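The Warehouse in a Box

Lendari wants you to rent a robot that has already done its homework. The pitch goes like this: you send the company a list of the goods you pack, it trains a picking arm on them in software, and 33 days later the arm arrives at your loading dock knowing its job. The service is called Skastix. It costs $39 an hour, and the contract runs two years.

I have heard this sort of promise before, and the contract is the part I would read first. Training is included for the opening list of goods. Add a new product and you pay again. Change your packaging and, according to the sales sheet, that counts as a new product.

Elibariki Rashidi buys equipment for Genora, a snack and drink wholesaler that looked at Skastix and passed. "They showed me a success rate," he told me. "I asked what it was a rate of. It was the simulator."

Shota Katayama, who runs training at Lendari, doesn't dispute that. He says the software version is harder than real life, and that five customers will have arms on the floor by September. He wouldn't name them. 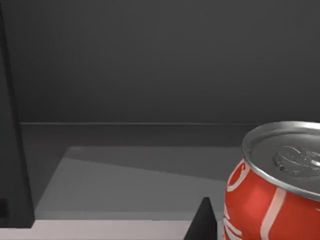
My trouble with simulated practice is how tidy it tends to be. Warehouses have torn shrink-wrap, bad bulbs and cartons somebody dropped. A rendered red soda can with a bright, clean rim, standing beside the black fingers of a gripper against a plain dark wall, tells a buyer very little about a dented one in a crushed tray. Katayama says dents are coming in an update. Until they do, I'd ask for a trial on my own floor, with my own stock, before signing for two years of anything.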